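Data Collection Operators and Session Partners — Firarwood Studio

Posted 06/06/2022

Lauritsen is hiring for the second round of the Jideo collection program. We record examples of everyday tabletop handling on two-armed robots, and the recordings are used to train a system that learns from demonstration and from pointing gestures. We need 9 operators and 2 session partners. No robotics background is required for either job.

The first round closed with 893 accepted episodes. The second round covers small household and office goods, with more fabric and fastener items than before.
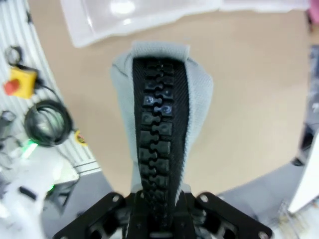
Operators drive the arms and are responsible for the grip. Soft goods take the most practice, and most new operators spend their first days on them. The big zipper sample, with its black teeth and gray knit backing, is held upright with the fingers closed on its base, and you will learn to judge a hold like that from the wrist view alone. Hard items such as boxes and tools come later and usually go faster.

Session partners work on the other side of the table. You set out the items, put the baskets where the task sheet says, and point at the item or basket the episode is about. Your hand stays out until the operator calls ready. A point should be clear and held still — one finger, no waving. Faces are blurred before recordings are used. Hands, clothing and jewelry are not, so please think about what you wear.

What a shift involves

1. Checking the task sheet and setting up the table.

2. Running pointing episodes with a partner. The item may be in a basket or out on the tabletop, and the partner indicates which one is meant.

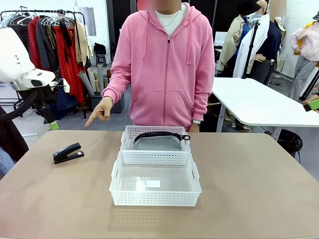 3. Labeling each episode as accepted, repeat or discard, with a short note for repeats.

4. Looking through the wrist camera views at the end of a block. You check that the pointing finger and the item can both be made out, and that the gripper pads don't hide the item.
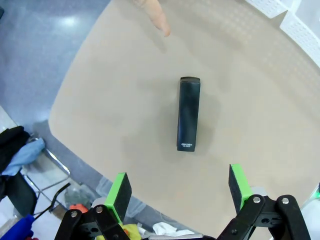

Wrist view: pointing finger at top, black item between the open gripper fingers.

5. Returning items to the shelves and logging anything damaged.

Shifts are 7 hours including a paid lunch break. Operators sit for most of the shift, and partners stand for most of it. Partners can ask for a stool between blocks. The work is repetitive. The same two baskets may stay on the table for a whole block while only the item or the gesture changes, and we need people who will do the last episode as carefully as the first.

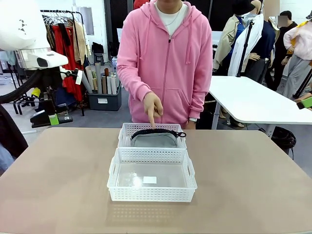 We also need people who will mark their own mistakes. A repeat costs us a couple of minutes, but a bad episode labeled as accepted can sit in the set for months before it is found.

Training is paid and takes place at the Firarwood studio. Contracts run through the end of September. Payroll is handled by Gultex, and you will need to complete their forms before your first shift.

To apply, send a short letter to Italo Bianchini at the Lauritsen front desk. Say which job you want and which hours you can work. A résumé is welcome but optional. Applicants for operator will be asked to come in for a short trial on the arms.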